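Nelodby Centre for Applied Automation
@nelodbycentre

Our good practice guide for tabletop manipulation work has been revised and takes effect in May. It applies to all benches at the Wilwood and Dostthorpe sites. A summary of the main changes follows in this thread. 1/

Scope first. The guide covers fixed arms working over a table at which a person may also sit or stand. Mobile platforms remain under the existing rules and will be reviewed separately. Section 8 sets out which document applies where a project uses both. 2/

Work envelope. The reach of the arm must be marked on the bench plan and kept clear of people while the arm is powered. Resetting objects by hand is permitted only once the arm is in a held state and the operator has said so aloud. 3/

Furniture. Chairs are to be placed outside the marked envelope before a session starts. Operators who need to sit during long sessions should do so at the control position. 4/

Cables. Any cable that passes behind or beside a bench must be secured so that it cannot be drawn into the path of the arm. We received more comments on this clause than on any other, and the wording is now firmer than in the previous edition. 5/

Surfaces. A plain, matte cloth in a single colour is preferred. It should be pulled flat and fixed at the corners. Marks on the cloth should be noted in the session log if they cannot be brushed off. 6/
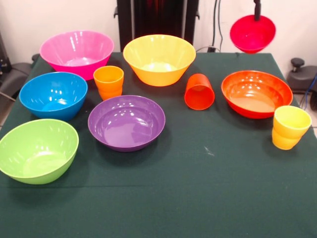

Bowl and cup handling on a green cloth, with the red bowl held by the arm.

Object sets. Tableware used for grasping work should include more than one shape and more than one colour. At least one item should be laid on its side, as sites had been recording upright items almost exclusively. 7/

Glossy plastic is allowed. Where overhead lighting produces strong highlights on the objects, the lighting arrangement must be recorded so that another site can repeat it. Lights should not be altered partway through a session. 8/

Holding and lifting. An object held above others must be lowered under control before the arm is released. The emergency stop is not to be used as a routine way of ending a trial - several logs submitted last year showed this, and it makes the records hard to interpret. 9/

Dropped objects. Log the drop, finish or abandon the trial, then retrieve the object. Nobody should reach in to catch a falling item, whatever it is made of. Cracked or chipped pieces are to be withdrawn from the set the same day. 10/

Records. Each session log now has 57 fields, down from a longer form that many teams left incomplete. The fields marked as mandatory must be filled in before the operator leaves the bench. 11/

The Murakami checklist is retained as Annex 9 with minor edits. Teams already using it do not need to retrain, although they should replace any printed copies kept at the bench. 12/

Questions on interpretation should go to the site safety contact in the first instance. Requests for an exemption must be made in writing, must name the clause concerned, and will be answered before the work begins - not afterwards. 13/

The full text is available to staff and partner organisations through the Nelodby document portal. Comments on the Dostthorpe bench plans are open until the end of the month. 14/14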